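Lecture 6: From Detections to a Grasp Queue
Course notes, Robot Software Studio
Hadiza Anozie

Last time we got as far as a list of detections with poses, and a few of you asked the right question on the way out: what decides which one goes first? Today is all about that, and it's my favorite part of the stack, so bear with me if I run over.

Start with what the perception node hands us. Each object arrives as a class, a pose, a confidence and a mask. For bottles the class is the easy bit. The pose is where things get interesting! A bottle standing up and a bottle lying down are the same object with completely different grasp families. Standing, you can come in from the side at nearly any angle around the axis. Lying, you want the fingers to close across the axis, from overhead, and the table limits how low you can go.

Tinted plastic makes all of this harder. Depth cameras tend to read straight through a translucent wall or drop the pixels altogether, so the point cloud has a hole just where you'd like a surface. We fit a cylinder to whatever survives (the cap is usually a gift, being opaque) and let the color mask set the length.
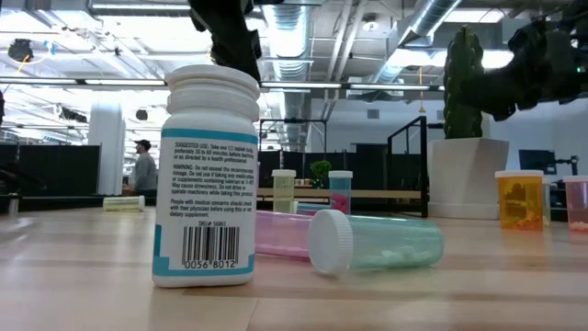 Now the ordering. Build a directed graph with one node per object, and draw an edge from A to B whenever A has to move before B can be reached. Two things create edges: support (A rests on B) and approach (A sits inside the volume the gripper sweeps on its way to B). Objects with no incoming edges are free. Pick the free one with the best grasp score, move it, look again, rebuild. Yes, rebuild the whole graph every time. It takes 17 ms in Sasiren, our planning package, and a lying bottle can roll when its neighbor leaves, so an old graph is worth very little.

Things that belong in the scene even though we never pick them up: plants, pots, monitors. Give them a padded box and mark them as fixed. A tall thin object like a cactus is a lovely test, by the way. Pad it too much and half your side grasps vanish; too little and the forearm clips it while the fingertips are perfectly clear.

With two arms there's one more rule. Each arm reserves its swept volume before it moves, and the other arm plans around the reservation. It's a lock — treat it like one. Take it late, release it early, and always acquire in the same order, or you'll meet your first deadlock in hardware.

For the lab: the starter code is in the Kostilmont repository, with 172 recorded clutter layouts. Two of them have a cycle in the graph. Find them, and tell me what your planner should do when no object is free. A push is a fine answer if you can say which way and how far.

Reading: the Arumugam notes on support relations, sections 2 and 3.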